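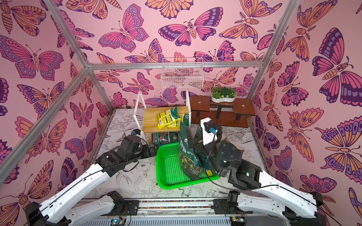 Right arm on the soil bag, left arm waiting by the bench.

I promised to write more about how we teach the arms at Pitwood, and then May was gone before I sat down. So, on a Sunday morning with coffee, I try.

The task is easy to say. There are bags of potting soil, a small bench, and a green basket on the floor. The person holds the controls, the two arms copy the hands, and everything is recorded so the robot can learn from it later. We call one full recording an episode. The plan for the garden task is 100 good episodes, and on my first day I made 12, of which Morven Carnegie kept 4. She was kind about it.

My biggest mistake was speed. When I carry a bag at home I don't think, I just grab it. With the controls I did the same, and the bag turned in the gripper because I took it too close to one corner. A soil bag is not a box. The inside moves, and then the weight is in a different place from where you expected it.

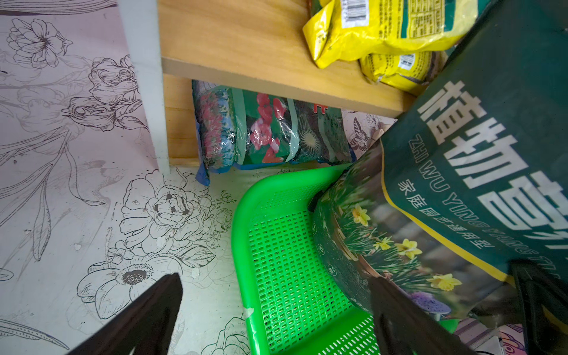 So now I open the fingers early, come in slowly, and stop for one breath before I close. I also look at the wrist view more than the big view. The big view tells me where the arm is, but the wrist view tells me if I will touch the basket on the way — and I did touch the basket many times.

The other thing I had to learn is to not correct too much. If I shake left and right before the grasp, the robot will learn to shake also. Better to do one clean movement, even if it is not the most beautiful one. When an episode goes wrong in the middle, I finish it calmly, mark it as bad in Gourlay (our recording program), and start again. After 3 bad ones in a row I stand up and walk to the window.

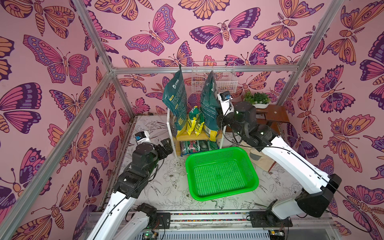 Effie Semple wrote to me after my last post that I should keep some of the ugly episodes too, the ones where the bag slips and the person recovers it, or the arms will never know what to do when something slips. I think she is right, but I don't know yet how many is enough. Morven wants to put them in a separate folder first and train two times, with and without. I will write when we have tried it.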